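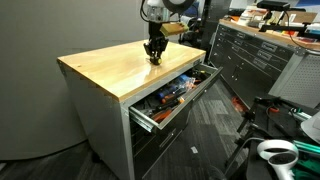

1/ Today's subject is potassium, and specifically the potassium that people with heart failure eat without knowing it. A short thread, by my standards. Most medication histories I take cover the pill bottles and stop there. The kitchen never comes up. I think of it as the drawer under the nice butcher-block top: you admire the work surface, and you have to pull the drawer open before you learn anything. So pull it open. Ask about the seasoning.

2/ Background for anyone joining from outside pharmacy. A lot of heart failure patients take an ACE inhibitor or an ARB, plus spironolactone. All of these make the kidneys hold on to potassium. They also help people live longer, so we keep prescribing them and keep drawing blood.

3/ We also tell these same patients to cut back on salt. Very sensible. They go home, look sadly at a plate of eggs, and drive to the store, where there is a shaker that says it tastes just like salt and has no sodium in it at all.

4/ It has no sodium because it's potassium chloride.

5/ The one I keep running into at the Pasley clinic is called Distar. The label lists nearly 700 mg of potassium in a quarter teaspoon. If you have met a person who misses salt, you know how they feel about a quarter teaspoon.

6/ I should say that for plenty of people with healthy kidneys and none of these drugs, swapping some sodium for potassium is fine and may even help the blood pressure. I'm not coming for anybody's shaker in general. I'm coming for it in a fairly narrow set of kitchens.

7/ Why it gets missed: it isn't a drug, so it isn't on the med list. It isn't a supplement, so it isn't under supplements either. Our intake form at Hascombe has a box for herbal teas. It has a box for "other." I've read a great many of the "other" boxes and the usual answer is "no."

8/ What I ask now is "What do you put on your food?" Then I stop talking, a skill I came to late. You'll hear about hot sauce first. Let it happen. The shaker comes up after the hot sauce.

9/ "Do you use a salt substitute?" works less well than you'd expect. People hear a trick question. Some think of it as their low-salt salt, or the heart salt, or just salt, the good kind.

10/ Other things that push potassium up while everyone is busy blaming bananas: trimethoprim (the antibiotic handed out for a bladder infection on a Friday), ibuprofen and naproxen, potassium tablets left over from when the patient was on a bigger diuretic dose, and a stomach bug that dries out somebody whose kidneys were already grumbling.

11/ The leftover tablets deserve their own post. Diuretic goes down, potassium tablet stays, on the principle that things on a list remain on the list. Refill, refill, refill. The auto-refill system is the most reliable member of our team and it has no judgment whatsoever. 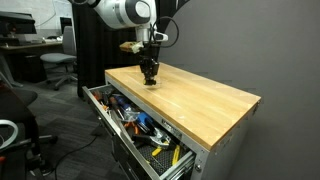

12/ So you get a high result. Before you panic, ask how the blood was drawn and how it traveled. Red cells that burst in the tube spill their potassium and the lab reports a number that belongs to the tube. A repeat sample is cheap. But if the number is very high, or the patient has bad kidneys or feels awful, you don't sit around admiring the possibility of a lab error. You get the ECG and get them seen.

13/ About the ECG. Yes, peaked T waves, wide QRS, all the pictures from the textbook. A normal tracing does not clear a patient with a dangerous potassium. I've heard "but the ECG's fine" in the tone other people save for "but the check engine light went off."

14/ Treatment, in the order people mix up. IV calcium steadies the heart muscle and doesn't move the potassium at all. Insulin with glucose shoves potassium into cells for a few hours, and then it comes back out. Getting it out of the body takes the kidneys, a binder, or dialysis. Watch the glucose after the insulin. Then watch it again.

15/ And please look at what happens to the spironolactone afterward. It gets held in the hospital, reasonably. Then it stays held, forever, on account of nobody having written down when to revisit it. The shaker, meanwhile, is waiting at home on the stove.

16/ Timing. After starting or raising one of these drugs, my habit is labs at a week, and again at a month. There are 168 hours in a week and I have had patients tell me, kindly, that not one of them worked. Fair. I'd take a day late over never.

17/ We put a line about seasoning on the Hascombe discharge sheet in April. It took 2 meetings. The first was on whether "seasoning" is a clinical term.

18/ The final wording, which you're welcome to steal: "Do not use salt substitutes unless your care team says it's okay. Check the label for potassium chloride." An earlier draft ran to 578 words and had a paragraph on tomatoes. I wrote the paragraph on tomatoes. I miss it.

19/ If you're a patient reading this and you've just gone to look at your shaker: don't stop your heart medicines on your own because of a thread. Put the shaker down, call your pharmacist or clinic, and ask whether you need a blood test. If you feel very weak, your heart is doing something strange, or you feel like passing out, skip the phone queue and get emergency care.

20/ As for what to use in its place: pepper, lemon, vinegar, garlic, and herb blends that have nothing but herbs in them. Read the back of the blend. Some of them have potassium chloride a few words in, right after the parsley.

21/ I first posted a shorter version of this in July 2022 and the top reply was a recipe for eggs. It was a good recipe. It called for a quarter teaspoon of Distar.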